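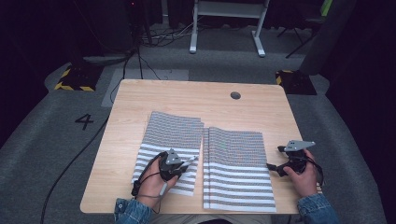
Fodden is a pair of hand-held grippers and the logging code that goes with them, built in a shared workshop so that a person can record folding and sorting work with their own two hands. The recordings are then used to train a two-arm setup. This file covers the cloth set, version 2, and the parts of the build you need to know to read it. Each gripper has its own cable, and the cable is the thing most people ask about: the left one loops down over the wrist and the right one hangs down past the edge of the table, so plan your seat and your sleeves with that in mind. The operator sits at the table and works across the front half of it, with the cloths side by side and a narrow strip of bare wood between them.

Status

Last updated July 8, 2020. The cloth set is complete. The code is still changing, mostly the part that lines up the two sides in time.

What is in the set

200 recordings, each in its own folder. 21 of them are marked "rough" in the index. These have a dropped grip or a long pause and were kept on purpose. Remove them if you want clean runs only.

Each folder holds:

left.csv — jaw opening and motion for the left gripper
right.csv — the same for the right gripper
head.mp4 — video from the operator's head, no sound
notes.txt — operator, cloth type, anything odd

The index file lists every folder with its cloth type and the operator's initials. Operators were Glykeria Mitsotakis-Vlachou, Berkay Öztürkmen and Liudmyla Pasichnyk. All three are right-handed, and it shows in the data. The right gripper travels farther in nearly every run.

Cloths

Mostly patterned cotton: checks, stripes, and checks that change to stripes partway down. The patterned ones were picked because the fold lines are easier to find in video. Plain white cloths are in the set too, but the tracker loses their edges on a pale tabletop. If you are testing a new tracker, start with the patterned ones.

Stacked folds are a known problem. Where two or three layers meet at one edge, the labels give only the top layer.

Build notes

The gripper bodies are black printed parts with a gray mounting plate on top. The plate is drilled for more than one sensor position. We use the rear holes. The front ones put too much weight over the jaws and the operator's thumb gets tired.

Hold the gripper by the body and keep your fingers clear of the jaw pivot. Long sleeves are fine if the cuff is buttoned. A loose cuff caught the left cable twice in February and pulled the connector out, and the left housing has had a strain relief clip since then. The right housing does not have one yet.

The cables run to one logging box, which Charalambos Sotiropoulos built from a Ternema board. Other boards should work if they can read both sides at the same rate. We have not tried any.

Calibration

1. Plug in both grippers before you start the logger.
2. Close both jaws fully and press the zero key.
3. Open both jaws fully and press the span key.
4. Tap the two grippers together once. The tap is used to line up the left and right files.

Repeat this any time a cable is unplugged. Zero drift on the left side is worse when the box has been on for a long time.

Known issues

Folder 11 has the left and right files swapped. The index is correct, the file names are not.

Video runs a little behind the gripper data in the earliest folders. The offset is in notes.txt where we measured it.

The script called otis.py is named after the workshop dog and does the time alignment. It fails without a message if the tap is missing.

Use and contact

Free to use for research and hobby work. Please keep the operator names with the data. Bug reports go to Orestis Kyriakidis through the issue tracker — include the folder number and the version of the code. Printed part files are in the hardware folder, and the older Stefanou jaw design is in there too, unsupported.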